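The trouble with the small plate

Solange Fraser
February 6, 2022

I have now been asked "have you eaten with us before?" in three restaurants in Dreridside since Christmas, and in none of them did the answer make any difference. Yes or no, the speech follows. The menu is designed for sharing. The dishes are on the smaller side. They'll come out as and when they're ready. We'd suggest three to four each, and perhaps some bread while you decide.

I used to nod along. These days I want to put my hand up and ask who suggested it, and what they had in mind when they did.
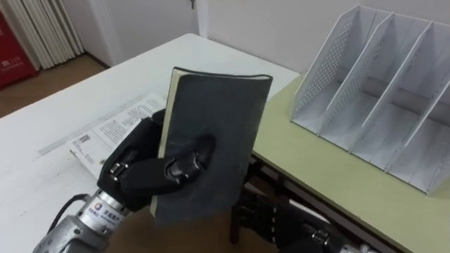 4 min read

Take Pramanik, which opened in the old bank on the corner and which everyone I know has been told to like. Some of it I did like. There was a dish of smoked aubergine with pickled chilli that I would happily have eaten from a bucket. It came on a saucer. Three of us looked at it, did the sums and took a forkful each, and then came that awful British minute in which the last bit sat there going cold and we all said no, no, you have it.

Then nothing came for a good while. Then the lamb, the potatoes, the greens and two kinds of fish came together, on a table built for a pair of coffees. The waiter stood holding the fifth dish and looking at us as if we might have somewhere to put it. The bill for three, with one bottle of wine and no pudding, was £91 before service. I had toast when I got home.

I know what will be said back to me. This is how people eat in half the world, and how they always have. Well, yes, but have a look at how they do it. In the places I've been lucky enough to eat that way, the bowls are big, the rice keeps coming, and somebody's aunt is offended if you stop. What we've taken from all that is the bit where you reach across each other. The plenty seems to have been lost somewhere on the motorway.

It may be that kitchens like it because it suits kitchens. If food goes out when it's ready, nobody has to get four main courses to the pass at the same moment, and that is one of the hard things about cooking for a living. I have some sympathy. Wages are up, gas is up, half the good cooks left during the lockdowns and didn't come back. If a restaurant told me plainly that it could only afford to run this way, I'd think well of it and order accordingly. But I'm told it's for my benefit. It's relaxed, apparently. It's convivial. I have rarely felt less relaxed than when dividing five croquettes among four people, one of whom is my brother-in-law.
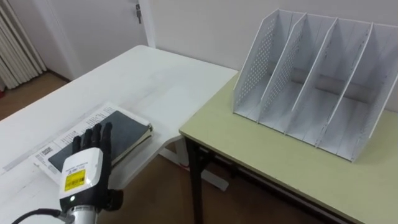

There's a question of price as well, and I don't think it gets asked often enough. A main course at £22 is a thing you can judge. You know roughly what £22 ought to look like, and if it turns up looking like £12 you feel it at once. A plate at £9 slips past. So does the next one. By the time you've had the recommended number you have spent well over the £22, and because it came in bits you can't point to the moment you were overcharged. I'm not saying anyone sat down and planned it that way. I'm saying I'd be surprised if they hadn't noticed.

The Plunden, out at Drenddale, still does it the old way, and I went back last month to check I wasn't being sentimental. I was, a bit. The soup was ordinary and the carpet wants replacing. But I ordered a pork chop and they brought me a pork chop, with its mustard and its cabbage and a proper heap of mash, all on one plate and all hot, and my friend got her pie at the same time. We talked for an hour without once discussing who had eaten what. No one explained the menu to us. It had words on it, and the words were the names of the food.

I can't see the fashion passing soon. Two more places are due on the high street in March, and one already has a sign in the window promising "plates to share", next to a drawing of some hands. I'll go, of course. I'll probably enjoy a mouthful of something very much. But I shall be asking for my own, in a size meant for one hungry adult, and if the waiter tells me they don't really do it like that, I'd like to hear why – and I'd like the answer to be about something other than how much fun I'm going to have.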